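4.2 Trying out the Clovuleo kit

I'll be upfront, I wanted to like this kit before I ever plugged it in. Clovuleo is sold by Nesivden as a ready-made two-arm package for small labs, and we ran it for 3 weeks on the plainest job we could think of, moving colored cubes in and out of a basket. We logged 3901 attempts in all and kept 3621 for the analysis (the rest had a bad clock sync, our fault!).

The basket matters more than you'd guess. A woven floor is uneven, and the rim leaves the wrist less room than a flat tray would — we hadn't planned for that when we wrote the first motion scripts.

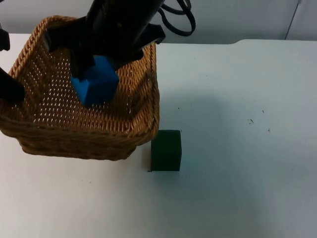 Fosonstead, December 19, 2023

Figure 3. Gripper holding the blue cube just above the woven floor of the basket, with the green cube on the table beside it.

Setup took us about 5 hours, most of it spent on the mounting plates, and the manual could use a second pass. The grip force setting is the part I liked best, one slider and you're done. I'm less sold on the cabling. It loops out from the wrist, and I'd want a shorter run before working next to anything tall. Section 4.3 repeats the task with the Van der Merwe fingers fitted.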